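Erkeo's new planner finally knows when to stop scrubbing

I spent most of a morning in August at Erkeo's workshop in Cullcombe, watching people clean a sink over and over, and I came away more excited about software than I've been in ages. (My kitchen at home did not benefit.)

The news first. Erkeo has released version 4 of Nunitow, its planning and control package for household manipulation, and the big change is in how it handles contact. Older versions planned a path to a spot, went there, and treated any push back from the surface as an error. The new one plans the push too. You give it a surface and a tool, and it works out a path along with how hard to press at each point on it, then keeps fixing both as it goes.

Roya Mirzaei leads the planning team, and she was very patient with me. "A flat counter was fine before," she told me. "Then we moved to basins and everything fell apart, because the surface turns away from you the whole time." The old planner would chop a curve into little flat patches and stutter at every join. She played me the sound of it from her laptop and it was awful, like somebody dragging a chair!

Now the curve gets treated as one piece. The perception side, which is Ylva Viklund's baby, builds a rough shape of the basin and marks the places the planner should be careful around: holes, rims, the base of a faucet. It also marks shiny spots it doesn't trust. Glossy ceramic throws off depth readings something terrible, and Ylva's fix is pretty simple. Where the reading looks bad, the software slows down and leans on touch until things make sense again.

I asked if that made the whole thing slow. A bit, yes. A full pass over the test basin takes 13 minutes with the careful setting on, and Roya would like to see that cut way down before anybody calls it finished. There's a faster setting, but it skips the tight bit around the overflow, so I know which one I'd pick.

The other thing I loved was the replay tool. Recorded demonstrations made by hand load straight into it, and you can scrub back and forth and see which moments the software reads as contact and which it reads as free movement. Ylva found 2 labeling bugs with it while I was standing there drinking her coffee. 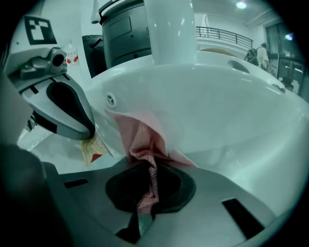 Basin work with the hand-held gripper, with a small brush and a pink mesh cloth at the sink.

Cloth is still the hard part, by the way. A brush keeps its shape more or less, so the planner can guess where the bristles will end up. A cloth bunches and twists and slides off somewhere else, and Nunitow 4 only supports it as an experimental option you have to switch on yourself.

Existing users can update now, and old project files should open without changes, though custom force limits need to be entered again. A lab at Daly is already trying it on bathtubs. I've asked if I can come and watch that too, and I'm waiting to hear back.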